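Visit report: the Kollár hand trials at Mimwood

By Tarmo Butkienė

I spent a Friday in January at Mimwood, where Kollár keeps a set of furnished rooms for trying out robot hands. Visitors were taken round in groups of three, which meant we could stand close enough to see the fingers work and ask questions while the arms were paused.

The morning was bench work. Two suppliers, Jelau and Plillau, had sent multi-finger hands, and Kollár's staff ran both through the same list of household items: mugs, zip bags, a belt, folded towels. Jelau's hand closes faster. Plillau's is slower but was easier to stop halfway, and two of the people in my group said they would take that over speed. The full item list runs to 139 entries and we saw 20 of them before lunch.

After lunch we moved to the bedroom, which is used for fabric tasks. Cloth is where most hands I have tested give trouble, so this was the part I had come for.

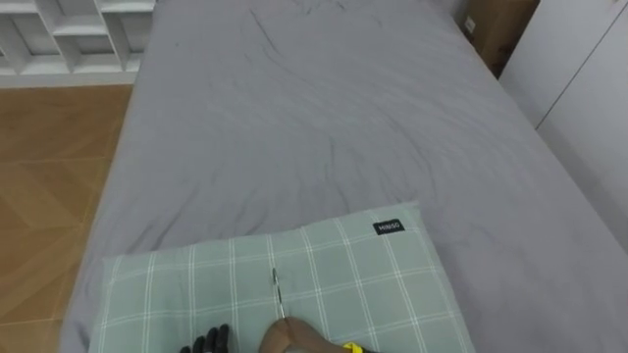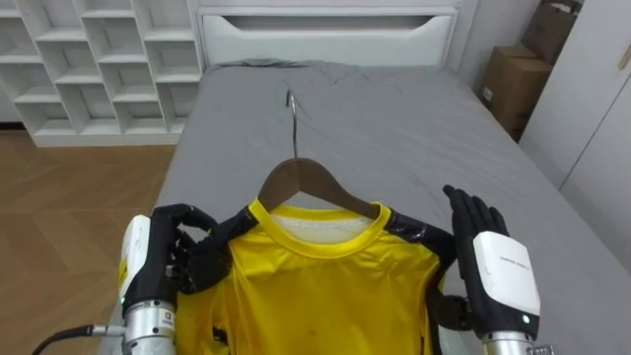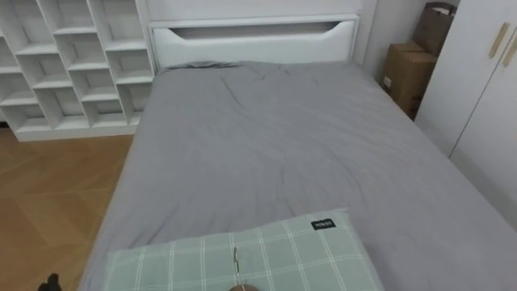 Soft goods on the gray bed: the plaid pillow in the first and last, the yellow shirt and its hanger in the second.

FABRIC HANDLING

The shirt is a harder job than it looks. One hand has to hold the shoulder while the other stays open and ready, and the wooden hanger slides about if it gets pushed. I asked how much force goes into a shoulder pinch. The operator said they set it by trial for each fabric and write it on a card, and I would have liked to see those cards.

For the pillow the question is contact. A thin metal tool on a soft surface gives the finger sensors very little to read, and the head camera has to make up the difference. A plaid case helps here - the lines give you something to measure against when you replay the run. I plan to copy that at home, where all our test pillows are plain white.

Cables are still a nuisance. Two of the staff spent part of the afternoon rerouting one so it would clear the side of the bed. Kollár is considering a sleeve for the forearm but had nothing to show yet.

GETTING THERE

Parking is behind the main building and fills up early. Bring indoor shoes, as the test rooms have wood floors and outdoor shoes are not allowed on them. The item list can be requested at the front desk. Ask for the printed copy, which has the weights in it.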